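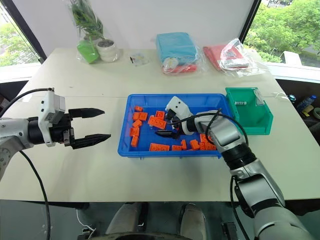 Toy bricks come in bags, in boxes, in a big jumble under the couch. Ever wonder why two of them stick together? No glue. No magnets. Just bumps and a snug fit. The bumps on top have a name, studs, and you can spot them on the longer orange brick lying tilted in the blue tray. Flip a brick over and the underneath is hollow, with walls and usually a tube or two. The studs of one brick squeeze in between the walls and tubes of the next. That squeeze is the whole secret!

Scientists call it friction. Friction is when two things rub and don't want to slide. Rub your hands together. Feel that? Same stuff. Bricks have just enough of it. Too little and your tower falls apart when the cat walks past. Too much and you need your teeth to get it undone (don't use your teeth).

What are bricks made of?

Plastic. Mostly a hard, shiny kind. It starts out as tiny grains, like rice. A machine melts the grains until they go gooey, then squirts the goo into a metal mold. A mold is a bit like a cookie cutter, only closed on all sides. The goo cools, goes hard, the mold opens, out drops a brick. Quick as that.

The color goes in with the grains. So if you scratch an orange brick it's orange inside too. Not like a painted fence. Scratch that and you see wood.

Brick words to know

Stud: the round bump on top.
Tube: the round part underneath, in the middle.
2x2: two studs one way, two studs the other way. Four studs altogether. So a 2x4 has... eight, yes.
Plate: a thin flat one.

Now try this one. Take two bricks the same, 2x2 if you have them. How many ways can you stick one on top of the other? Straight on, that's one. Shifted over by one stud, that's another. Hanging on by only a corner, still counts. Keep going and write them down. My class got stuck halfway through and argued till lunch.

Why use a tray?

Because bricks roll, bounce, hide and hurt feet. A tray with a rim keeps them in one spot. Any shallow plastic one will do, or a baking sheet with sides if a grown-up says ok. Tip the bricks in and spread them out so they arent in a heap. You find the piece you want much faster when you can see all of them.

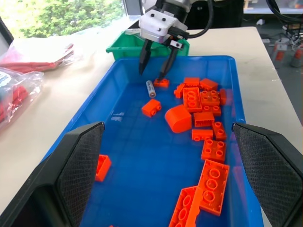
A few ways to sort, once they're spread out. By size, big ones one end and small ones the other. By shape, flat ones away from tall ones. By color, but if all your bricks are the same color that's a very short job! Then size is better.

And take out anything that isn't a brick. Hair ties, crumbs, a button, coins. Batteries too. Don't play with a battery, and never put one in your mouth. Hand it to a grown-up and they can put it somewhere safe. Small bricks are not for babies either, so keep the tray up high if there's a little brother or sister crawling around.

Brick test: the bridge

You need 40 bricks, more or less, and two books. Put the books a hand apart. Build something flat that goes from one book to the other. Press in the middle with one finger. Did it snap where two bricks meet? Try again but overlap the bricks, like the bricks in a real wall. Every join should have a whole brick sitting over it. Press again. Lots stronger, right? The push gets shared out between more bricks insted of all landing on one join.

Real bricklayers do this too. Look at a brick house on your way home. The up-and-down lines don't match from one row to the next. They're staggered.

Cleaning them

Warm water, a drop of dish soap, an old toothbrush for the studs. Not boiling, hot water can bend the plastic. No oven, no dryer. Lay them on a towel with the holes facing down so the water runs out. Leave overnight. If you wash them Thursday after school they should be ready for Friday.

Can't pull two flat ones apart? Stick another brick on top of the upper one and use it like a handle. Rock it a little. Pop.

Next time in May: why do marbles roll so far?

Written by Ilgın Kurtuluş for the Balix kids' page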